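Part 2: Setting up your Besson home blood pressure monitor

I wrote this section after my own first week with the cuff, when I got nine readings that made no sense at all and called the clinic in a mild panic. Eugénie Jacquet, the nurse at the Claston practice, walked me through it over the phone, and most of what follows is her advice with my mistakes added in (you're welcome!). If you haven't unpacked the box and charged the unit yet, go back to Part 1 and do that first.

Before you start

You'll need the monitor, the cuff, the air hose, a chair with a back, and a table that lets your arm rest with the cuff at heart height. My kitchen table was too low, so I put a folded towel under my elbow and that fixed it.

Note: Check the size printed on the cuff. The standard one fits most people, but if you have to fight to get it closed, or the end of it wraps way past the line, ask for the other size. A cuff that's too small can make your numbers look higher than they are, and I spent two days worrying over exactly that.

Fitting the cuff

1. Push the air hose into the socket on the left side of the monitor until you feel it click. Mine was halfway in for ages and all I got was an error message.

2. Take your arm out of your sleeve. Don't roll the sleeve up into a tight band, and don't put the cuff over a sweater, however cold the room is.

3. Slide the cuff onto your upper arm with the hose running down the inside, toward your palm. The bottom edge should sit a little above the bend in your elbow.

4. Close the strap. You want it snug, with room for two fingertips underneath.

Caution: Don't use the cuff on an arm with an IV line or a dialysis fistula, or on the side where you've had lymph nodes removed, unless your doctor has told you it's okay. If you've had breast surgery, ask which arm to use before you take a single reading.

Taking a reading

5. Use the bathroom first. I know, but a full bladder really can push the number up.

6. Skip coffee, cigarettes and exercise for half an hour beforehand. I do my morning set at 7 a.m., before the kettle goes on, and it's easier than trying to remember later.

7. Sit with your back supported, feet flat on the floor and legs uncrossed — I cross mine without noticing, every time — and stay quiet for five minutes. Put the phone in another room if you have to.

8. Press the big button and keep still. No talking, even if somebody asks you where the scissors are.

9. Wait a minute, then take a second reading on the same arm. Write down both numbers, the pulse and the time.

The monitor keeps readings in its memory, and you can send them to the Preltex app if you like that sort of thing. I still keep a paper log as well. The clinic gave me the Jimmont chart, and it's easy to hand across a desk at an appointment.

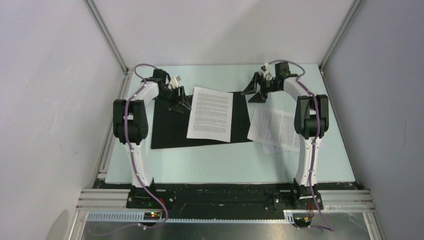 Stick with the same arm and the same time of day as far as you can. I take mine in the morning and again in the evening, and on Sunday I copy the week onto a clean sheet so my handwriting doesn't embarrass me in front of the doctor. One odd number in the middle of a normal week usually isn't much to go on, so try not to keep pressing the button until you get one you like (I've done it, it just makes your arm sore).

Caution: If you get a reading above 180 over 120, rest for a few minutes and take it again. If it's still that high, call your doctor right away. If you also have chest pain, trouble breathing, weakness, numbness, a change in your vision or trouble speaking, call 911 and don't wait for another reading.

Please don't change or stop your pills because of what the screen says. Take the log in and let your doctor look at it.

When you're finished, pull the hose out gently by the plug and roll the cuff up loosely. Cleaning and batteries are in Part 3.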